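Folding and Sealing - What Makes a Letter Fit the Envelope
Project report, Ozan Aksoy and Sointu Harju
April 5, 2022

Background
Our topic was the mailing job. Sheet of paper, fold it, into an envelope, glue the flap. Everybody thinks they can do it and then half the letters come out crooked. We wanted to know which step goes wrong and what it takes to fix it.

Materials
Cream paper, colored envelopes, glue sticks. Envelopes from Priketti, the small size with the triangle flap. Glue sticks were Bestetti except one Hirvonen Sointu had at home. Ruler for checking the folds.

Method
Two folds per sheet, once across and once the other way, so you get quarters. Press the crease with a thumbnail, then again with the ruler edge. Put the sheet in closed edge first. Glue on the flap only, thin line, stay off the tip. Press and leave it 5 minutes under a book. We did 59 letters total over 4 sessions.

The surface matters more then we expected. A soft mat gives a bit under the ruler and the crease comes out weaker. Crumbs are worse, they leave dents in the paper. We wrote "wipe first" in the method after session one and then forgot it about as often as we did it.

Glue stick, envelope and creased sheet on the butterfly mat, then the work area again with crumbs toward the front:

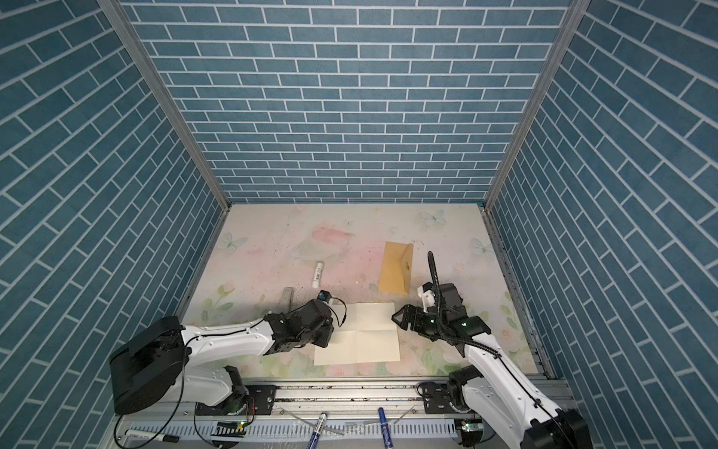
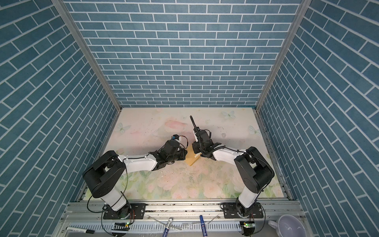 Results
19 of the letters failed our check. Fail means the sheet sticks out, the flap is crooked or the glue got on the letter. Most fails were the first fold. If that one is off even a little the second one doubles it, and the quarter ends up wider than the envelope. Then you push, and the corner bends.

Glue was the second problem. Too much and the flap slides while you press. Too little and it pops open at the tip by next day. Turning the stick up only a tiny bit helped - Ozan's flaps were alot better after he started doing that.

The Hirvonen stick dried out faster but we only had one so can't say much.

Problems
We didn't write down who folded which letter in session two. So no comparison between us for that one. Also the check was done by eye, should of been measured. Two envelopes got lost and we think they went out with the recycling.

Next time
Same test on a hard board. Flundico has cheap ones, delivery is slow though so it would be July before we could start. We also want to try a larger envelope with the same sheet, and folding in thirds. The tally sheets are in the blue folder with the sealed letters, failed ones are marked with an F on the back.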